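Filing a Season Record Sheet for Softball

For league scorers using the Huswood template, version 2. 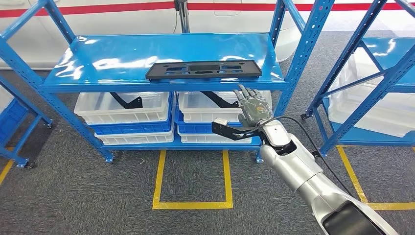 Blue shelving unit with parts bins on two tiers.

1. Open the template and enter the team name exactly as registered, e.g. Drorngate.
2. Enter wins, then losses. Ties go in the third column - leave it blank if there were none.
3. Add innings pitched for each pitcher. Record a third of an inning as .1 and two thirds as .2.
4. Enter total pitches for the staff. Type 2,574 as 2574; the field rejects commas.
5. Check that runs allowed match the box scores. Forfeits count as 7-0 and add no pitches.
6. Save, then send the sheet to Tuva Rønning by the end of May.

Notes go in the last box, limit 200 characters.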